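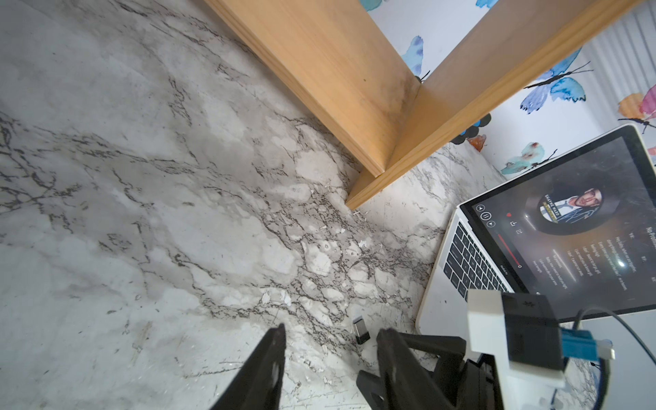 How soon after a possible exposure should the 21-day watch begin?
Start on the day after the last known contact, and write that date at the top of the Stornar contact sheet before you do anything else.

Section 4. Setting up the daily temperature log

1. Take a fresh contact sheet and copy the person's number from the Custdale register. Please go slowly with this one, as 77 and 177 look very much alike at the end of a long day!
2. Take a reading each morning and each evening, and put both on the same line.
3. If a reading is missed, leave the box blank and try again at the next visit.

Note: Sheets printed before Saturday, September 29, 2001 have no evening column. You're welcome to use them up, just rule one in by hand.

Caution: A fever on any day means a call to the Prorbridge desk, extension 326, before the next visit.
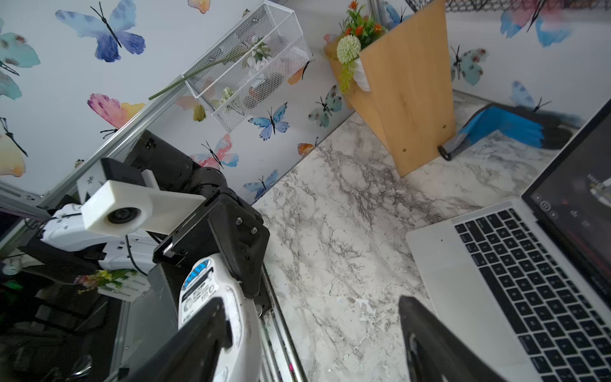 Can one sheet be shared by a whole household?
Each person needs a separate sheet, even small children, and you can clip them together behind the MacLeish cover page.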